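Home Issues Authors Submissions Contact Search

4. Table coverings in the home: what a cloth does to a place setting

4.1 Why we looked at the cloth at all

Studies of how people lay a table tend to start with the plate. We did too, and our first round of visits in Terwood was planned around dishes and cutlery, with the covering noted in a single box on the sheet as "yes" or "no." After the first dozen homes we threw that sheet away. The covering was doing far more than we had given it credit for! It decided where the plate went, how far the knife sat from it, and what became of everything else that lived on the table. So we started again, with a full page for the cloth, and the rest of this section comes from that second sheet.

The second round took in 71 homes in Terwood and Lendach and gave us 819 settings. We asked people to lay one place for a light meal with whatever they had to hand, and to leave the rest of the table as they would on any other day. We gave no hints about left and right, and we stayed in another room until they called us back.

4.2 Full cover and part cover

A fully covered table is the one in the etiquette books: cloth on all sides, an even drop, nothing underneath to be seen. It was much less common in our homes than we expected. What we met again and again was part cover, where the cloth takes the side nearest the person eating and the rest of the tabletop stays bare. We have come to love part cover. It turns one table into two, a place to eat and a place to keep things, with a border between them that everyone in the house seems to understand.

People spoke about that border in very plain terms. One woman in Lendach called the bare part "the shelf." Her son called it "the back," as in "put it in the back," and for him that meant anything beyond the cloth, from pencils to the mail. In a house with two small children the cloth was laid only at mealtimes, and laying it was the signal that toys had to move to the far side. Nothing was put away in the usual sense. It simply changed countries.

The baskets deserve a paper of their own, and Meirion Ellis is writing one. For our purposes it is enough to say that small open baskets turned up on the bare part of the table more than any other kind of container, often in pairs, and that they were pushed well back, toward the wall if there was one. They hold the things that would otherwise creep onto the cloth. Several people told us they could not remember buying them.

4.3 Folds, edges and drop

Creases turned out to be a wonderful source of information. A cloth that has been stored flat in a packet keeps a grid of fold lines, and a cloth that goes in a drawer after each use keeps one or two. We had assumed people would be embarrassed by creases and smooth them out before calling us in. They hardly ever did. Many used the center fold as a guide - the plate goes to one side of it or squarely over it - and three people described doing this before we had asked anything about folds.

Cut edges matter as well. A straight edge invites people to line it up with the table, and they do, sometimes with real care. A shaped edge (scallops, points, waves) was nearly always given to a side where it could hang and be seen. Where a cloth had a straight edge and a shaped one, the straight edge tended to go across the table as the border with the bare part, and the shaped one was allowed to fall over the side. We find this very pleasing, and we have not seen it reported before.

Bright colors were popular, red most of all. We ran a small side test with cloths bought for the purpose from Maddocks, the shop in Lendach, in red, white and green, and will report it in Section 5. Readers who want the drop lengths will find them in the appendix, where there is one row for each of 1390 measurements.

4.4 Plate and knife

With a single plate and a single knife there are not many ways to lay a place, and yet people manage a lovely range. The books put the knife to the right with its blade turned in. In our homes it was found on the right, on the left, across the plate, above it, and at a slant with its tip near the rim. The slanted knife interests us most. It looks careless, but people who laid it that way often did so again when asked to reset the place an hour later. Figure 4 shows a left-hand slanted knife on a part-covered table, with baskets on the bare part.
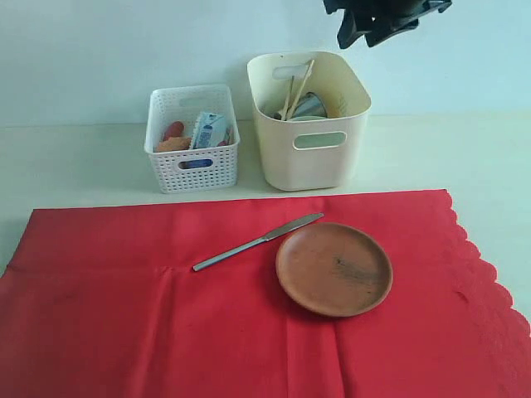

Figure 4. Part cover in red, with the straight edge as border and the scalloped edge hanging at the side. Brown plate right of center, knife lying diagonally to its left, two baskets beyond the cloth.

Meirion Ellis, reading a draft of this section, objected that we make too much of the border: a cloth covers part of a table when it is too small for the table, and people then get used to it. We took this seriously and went back to 200 of the settings to check cloth size against table size. Small cloths do explain a good share of part cover. They do not explain the homes where a large cloth was folded double so that the far side stayed bare, and there were enough of those to keep us excited about the idea.

A word on plates. Plain round ones with a low rim made up most of the sample, and people chose them over patterned ones for a light meal even when both were in the cupboard. Marks and worn spots did not seem to count against a plate. A man in Terwood told us his best plate was the one with the stain on it, and he would not be moved on the point.

Cloth, plate and knife were scored separately by two of us, and the scoring sheet is kept with the Lallico household papers. The next section takes up the color test.

Comments (3)

Josie: We do the folded-double thing every single day and I had no idea it was worth a paper. Ours goes back to a table we no longer own.

R.T.: Did you ask who was left-handed? I can't find it in 4.1 and it must matter for the knife.

Pilar: Please publish the basket one soon. I have four and they are taking over.

Last updated: August 2020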